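Frequently asked questions

I get a lot of the same emails about the sourdough classes, so I finally sat down and typed up my answers. If yours isn't covered, write to me and I'll get back to you, usually in the evening once the ovens are off.

Do I need to know how to bake?

Nope! Plenty of people who come have never made so much as a biscuit. If you can stir a bowl and wait a long time, you'll be fine.

How long is a class?

We start at 9 in the morning and go for 5 hours, with lunch in the middle. Lunch is soup and whatever bread I baked the night before. Tell me ahead of time if you don't eat dairy, please – I put butter in nearly everything.

What flour do you use?

Mostly the stone-ground white from Plolach, with a bit of their rye mixed in for the starter. I used to buy from Atis and I still like their whole wheat, but the bags got harder to find around here. Supermarket bread flour works too. My dough at home is often half and half.

My starter smells like nail polish remover. Did I kill it?

Probably not! It's hungry. Pour most of it away, feed what's left, and do the same again tomorrow. Mine sat in the fridge for 17 days once while I was visiting my sister, and it came back after three feeds (I did say sorry to it).

Can I bring my kid?

The regular class is for ages 18 and up, mainly for insurance reasons. I run a family pizza morning in December, and little ones are very welcome at that.

Where are you and can I park?

I'm in the back building at the Shehu Yard, past the bike shop. Parking is free on the street until noon and then you have to feed the meter. The bus stops right at the gate, so take that if you can.

What do I take home?

One loaf, a jar of starter, and a recipe sheet with my scribbles on it. Bring a tote bag and a clean dish towel.

How much starter should I keep going?

I keep 200 grams, and that's more than most people need. If you bake once a week you can keep a lot less and save yourself some flour.

How do I book?

Through the Cutero page, where you'll see all the open dates. Pick one, pay, and you'll get an email from me with directions.

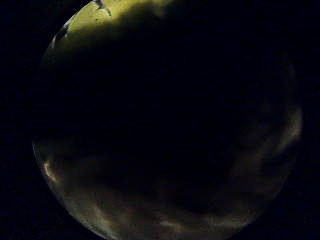
If the date you want is full, put your name on the waitlist anyway. People drop out all the time, even the night before, and I go down the list in order. I'll text you, so leave a number you check!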